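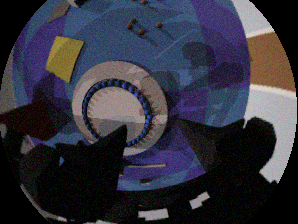
Martes, 20 de febrero

Turno de mañana en la oficina de planificación de la policía local. Entrada a las siete y cuarto. Frío en el despacho; la caldera sigue con el termostato bloqueado.

Dedico la primera parte de la jornada al borrador de redistribución de patrullas. El documento que circula desde noviembre parte de un supuesto que no comparto: que la plantilla autorizada equivale a la plantilla disponible. Figuran 88 plazas. Descontadas bajas de larga duración, comisiones de servicio y reducciones de jornada, el número de agentes que se puede asignar a un turno de noche es bastante menor. He añadido una columna con la disponibilidad efectiva y he dejado la original a su lado, para que se vea la diferencia sin tener que explicarla en el texto.

El distrito de Cuevas sigue siendo el punto débil. Acumula 1443 avisos en el último ejercicio, la mayoría por ruido, daños en vehículos y hurtos en trasteros. El tiempo de respuesta se mide desde la asignación de la unidad, no desde la entrada de la llamada, con lo que la espera en cola desaparece de la estadística. Lo he hecho constar en una nota al pie. Propongo medir las dos cosas por separado y publicar la mediana, que soporta mejor los casos extremos que la media.

A media mañana, reunión sobre Ekano, la aplicación de gestión de avisos. Se mantiene el fallo de duplicados: si dos vecinos llaman por el mismo incidente con direcciones escritas de forma distinta, se abren dos expedientes. El proveedor, Dretano, ofrece un cruce por coordenadas con radio fijo de 25 metros. En calles anchas puede servir. En el casco antiguo juntaría avisos de portales que no tienen relación entre sí. He pedido que el radio sea configurable por zona y que la fusión la confirme un operador. Quedan en contestar por escrito.

Por la tarde, patrulla a pie en Prurkutari. El ayuntamiento quiere presencia visible junto al mercado y en la parada final del autobús. No discuto la medida, pero pido que se fije antes qué se va a comparar. Hay más de 2000 hogares en el barrio y la última encuesta de percepción de seguridad no desglosa por calles, de modo que un resultado favorable tampoco nos diría dónde se ha producido. He redactado un cuestionario corto, seis preguntas, con la misma escala que la encuesta anterior.

Pendiente: revisar el anexo de horas extraordinarias, corregir la leyenda del mapa de sectores (el cuatro y el cinco siguen con el mismo tono) y reclamar las actas de la junta de distrito. También la solicitud de chalecos, devuelta por falta de firma.

Salida a las cuatro menos diez. Dolor de espalda moderado, probablemente por la silla. En casa he releído la nota al pie sobre los tiempos de respuesta y le he quitado dos adjetivos. Mañana la envío.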